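Support Ticket: Reader newsletter sign-up and e-book giveaway download
Product: Gasent Author Pages
Status: Closed 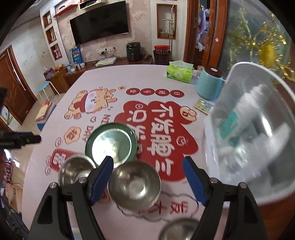
Reported problem

The account holder, a romance author publishing the Plelevberg series, reported that readers who joined her newsletter during a November giveaway did not receive the free novella promised on the sign-up page. The mailing list held 2,590 addresses when the ticket was opened. The welcome message was delivered, but its download button led to a page reading "This offer has ended."

Priority was set to high on account of the giveaway closing on Friday.

Initial checks

The novella file was present in the account library in both supported formats and opened without error. The sign-up form was published and was adding new readers to the correct list. A test address received the welcome message within 2 minutes, and its button produced the reported error. The same result was obtained in a second browser and on a phone.

Cause

Each giveaway link carries a download limit. The default limit is 100 and applies unless the account holder enters another figure. The link in question had reached this limit on the first morning of the promotion. The account dashboard displayed the giveaway as "Active" because the closing date had not passed.

A separate fault was found in the Cele mail connector. Readers who asked for the message to be sent again were given a copy of the original link, including when a newer link had been saved.

Action taken

The download limit on the novella was removed at the account holder's written request. The connector was refreshed from the Provari console and the stored copy of the old link was cleared. A test group of 20 addresses supplied by the account holder was sent the corrected message. All 20 downloads completed.

The corrected message was then released to the readers who had received the faulty link. Readers who had already downloaded the novella were left out of this mailing.

Instructions to the account holder

Open Giveaways, select the title, and confirm that the Limit field is blank before announcing any future promotion. Changes to this field take effect when Save is pressed at the foot of the page. Paperback prize drawings are handled under a different menu and are not affected by this ticket.

Follow-up

The dashboard label has been referred to the development team under a separate request. The account holder confirmed by e-mail that readers were receiving the novella and agreed to closure. This ticket may be reopened by replying to the closing notice.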